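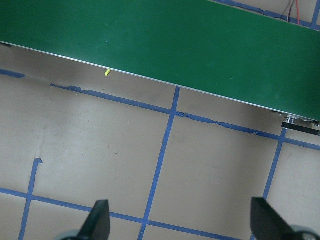
Unit 4: Workspace masks in the picking stack

A detector tuned on clean backgrounds will report things that are not parts. Strong straight lines cause most of the trouble: in the wrist view, the blue tape crossings and the silver rail along the green belt both give sharp edges, and the torn tape gives ragged ones. Mask the belt and the floor as two regions before running detection, and keep the rail out of both.

Lab task. Load the Skirnley set (1,267 images, 53 held back for testing). Write a hue filter that drops the tape but keeps small yellow-green items. Report misses and false hits separately. The Zonbridge viewer reads the mask file directly.

Revised 14 Sep 2021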